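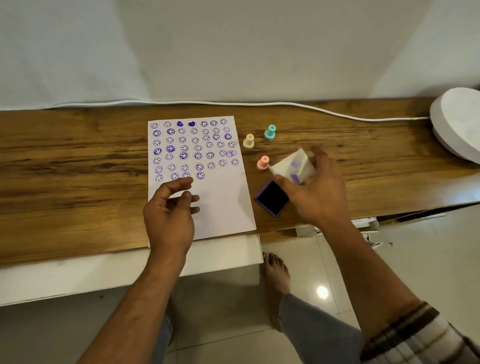 Wie bekomme ich ein lila Stempelkissen wieder satt, wenn die Abdrücke immer blasser werden?
Nachfüllfarbe vom selben Hersteller draufträufeln, mit einem Löffelrücken verteilen und das Kissen über Nacht geschlossen auf dem Kopf liegen lassen.

Forum > Papier & Basteln > Stempeln > Smileys, Herzchen und Geschenkpapier

hitau_papier
Danke fürs Beantworten, das probiere ich gleich heute Abend! Ich bin nämlich total im Stempelfieber. Bis Oktober will ich 124 Bögen Geschenkpapier fertig haben, alles mit Smileys, dazwischen ab und zu zwei Herzen nebeneinander. Die ausgefüllten Herzen werden so herrlich dunkel, daneben wirken die Gesichter ganz zart. Ich liebe das!

Hawi Ayele
Oh, wie schön! 124 ist ja ein Wort. Ich würde allerdings Hilfslinien ziehen, ganz dünn mit Bleistift. Bei mir wandern die Reihen sonst nach der dritten schräg nach oben.

Sarkasex
Bloß keine Linien! Schiefe Reihen und doppelte Abdrücke machen doch den Charme aus. Wenn alles gerade sitzt, kann ich auch bedrucktes Papier kaufen.

Hawi Ayele
Schief gern, aber doppelt finde ich unruhig. Zwei Augen reichen mir pro Gesicht :)

Ruoxi Deng
Doppelt wird es meistens, wenn man beim Abheben kippt. Gerade runter, kurz halten, gerade hoch. Und eine Zeitung unters Blatt, auf dem blanken Holztisch drückt es sich zu hart, da kommen die Münder nur halb.

hitau_papier
Zeitung! Darauf bin ich nicht gekommen, ich hab immer direkt auf der Tischplatte gestempelt. Welches Papier nehmt ihr denn? Meins ist normales weißes Druckerpapier.

Ruoxi Deng
200 g für Karten, fürs Einpacken ist das viel zu steif. Druckerpapier geht gut, nur beim Falten ein bisschen warten, bis die Farbe trocken ist.

Sarkasex
Packpapier!! Lila auf Braun sieht großartig aus, wirklich, probier das mal.

Hawi Ayele
Auf Braun säuft Lila bei mir komplett ab. Da nehme ich lieber Weiß.

Sarkasex
Dann ist dein Kissen auch zu trocken, Hawi. Frisch getränkt leuchtet das.

Hawi Ayele
Meins ist zwei Wochen alt ...

hitau_papier
Ich mach einfach beides und berichte! Das Kissen liegt jetzt getränkt auf dem Kopf.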